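Chapter 4
Building the Room Before the Robot

By the end of Chapter 3 you had a parts list, a bench in a shared workshop or a cleared space at home, and a two-armed design on paper. Most readers will want to order the arms now. Wait one more chapter. The work in this one is done on a computer, and it will change what you order.

The project that runs through the rest of the book is called Trakico. It is a robot with a white body and two arms, each ending in a gripper, and it is meant for light jobs in an ordinary room: picking things up off a desk, opening a door, moving a cup from one place to another. The first one was put together in the members' workshop at Sandanthorpe. A simulated copy was made first, in a simulated room, and the copy was driven every evening for 15 days before a single bolt was bought.

You will do the same. The model files come in a folder named Flestine, which holds the robot and one furnished room. Load both, place the robot on the wooden floor, and switch to the view from the body.

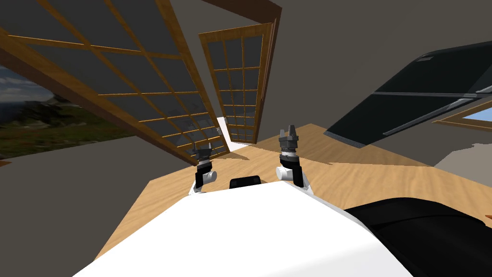

Brouwer
Author and workshop instructor

4.1 What the robot's own view tells you

From the outside, an arm that can reach a desk looks like an arm that will work. From the body, you find out whether the grippers stay in sight while they do it. In the view printed here both grippers are raised and empty, with the broad top of the body below them. The body takes up a lot of space in the picture. Anything low and close in would be hidden behind it, and you should know that before you decide how high to mount a camera.

The view is also tilted. The floor runs up at an angle and the doors lean. Get used to reading a tilted view early. A camera bracket on a home build is rarely square, and software that expects a level horizon will give poor results with one that isn't. Note the angle of your own view in your log at the start of each session.

Keep the log in three columns: arm position, what is in view, what is hidden. One line for each pose is enough. Our own log for this chapter had 61 lines, and many of them were repeats with a small change to one wrist.

4.2 Posing the arms

Set the arms by hand before you write any code. Each joint has a slider. Start at the body and work outward, and leave the fingers until last. Move one arm, stop, and look at the other. It is easy to pose the left arm well and forget that the right is now standing in front of the thing you wanted to see.

Try a pose in which the two arms do different things. Bring the right gripper upright and turn the left one sideways, so that its fingers point away to the left. Look at how much of each arm you can still see.
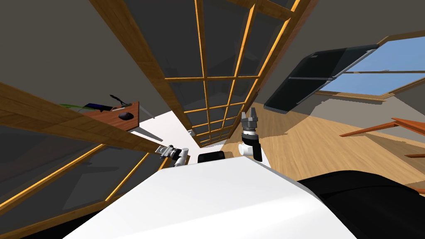
Sandanthorpe, July

The left arm now sits low and is partly tucked behind the edge of the body, while the right stands up clear of it. If the left gripper had to pick up something small, you would be working with a partial view. Write that down as a hidden pose. Later, when you plan a task, you will either avoid it or add a second camera.

Look at the furniture too. There is a desk surface on the left with a computer mouse on it and a flat black device beside the mouse. A cable rises near the back of the desk. Cables cause trouble in real rooms, and a first program should stay well away from them. Pick a clear stretch of desk for your first reach and leave the cable for Chapter 9.

4.3 Before you go on

Work through these in order. They take about 2 hours, more if your computer is slow.

Save the starting pose under its own name so you can return to it.

Make 12 new poses and log each one.

Mark every pose in which either gripper is hidden from the body view.

Choose the three poses you would trust with a real arm and copy their joint values onto paper. You will need them at the bench in Chapter 5, where we cut the base plate and fit the first shoulder joint.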